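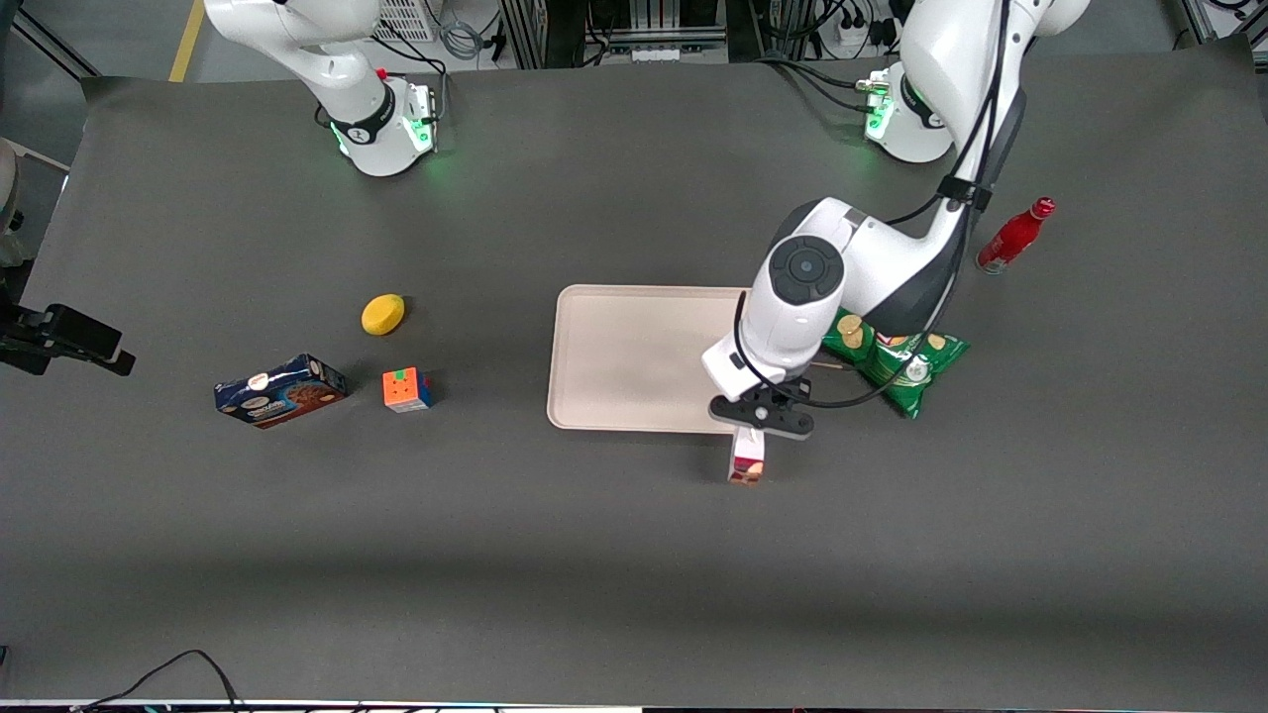
Olga Daza pediu que, antes de mexer na força da garra, a gente anote a altura de aproximação, porque na turma passada mudaram as duas coisas juntas e depois não deu para saber qual tinha resolvido. Fica combinado assim.

Cadernos > Oficina de robótica > Projeto Fasau > Maio

Tarefa da equipe: levar embalagens até a bandeja com os dois braços, para a etapa interna da Witgate. Comecei pela altura. O valor que veio no arquivo da Barrientos era 600 mm e passei para 585. A velocidade está em 40% e não mexo nela até fechar a tabela.

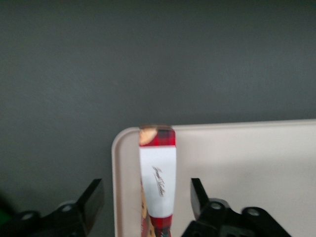 A abertura da garra continua definida à mão, uma para cada embalagem, e quero trocar isso por uma regra só. A proposta é abrir sempre a largura da face mais uma folga fixa de cada lado. Para a caixa estreita de xadrez vermelho, com a face fina virada para a câmera do punho e um dedo aberto de cada lado, a folga pode ser pequena. Para as mais largas, quase 5 mm a mais. Falta medir as outras embalagens.

O script da Wastska ainda grava a abertura e a altura no mesmo campo. Separar isso antes da próxima sessão, senão o pedido da Olga não serve para nada.

Pendências:
- tabela de aberturas por embalagem
- repetir a sequência com 585 sem alterar a força
- conferir o zero do punho esquerdo

3 comentários
1 compartilhamento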